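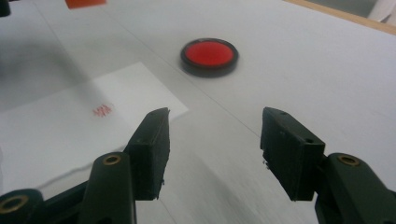 Wendow 400 Electric Scooter: Questions Before You Put Money Down

Is the 273 km range real?

It's the figure on the launch slide. Wendow hasn't said what speed or rider weight it used, and until it does I'd plan on a good deal less. Ask the dealer for the city number in writing.

When does it go on sale?

January, according to the company. The first model was promised for one January too and reached showrooms in the summer.

Who makes the battery?

Oltico supplies the cells and Wendow builds the pack. The warranty covers the pack, and the fine print leaves out "gradual loss of capacity" without saying how much loss counts as gradual.

How long does a full charge take?

14 hours from a regular wall outlet. The fast charger is sold separately and has no price yet.

Does the 400 in the name mean anything?

Not that I can find. It isn't the weight, the price or the motor output. Dealers I called gave me different answers.

Is it better than the Vollent?

Nobody outside the two companies has ridden them back to back. The Vollent has 34 liters of storage under the seat and a proper center stand. The Wendow has a bigger screen. I know which I'd use more.

What about the Âu edition?

Same scooter, different paint and a stitched seat. It costs extra, and you wait longer for it.

Can I get my deposit back?

Yes, until you pick a color - after that the order is "confirmed" and the deposit stays with them. Read that page twice. The online form asks for a color on the second screen.

Should I wait?

If your current ride still runs, sure. Let somebody else find out how the brakes feel in the rain.

Contact us | Copyright, all rights reserved | Back to top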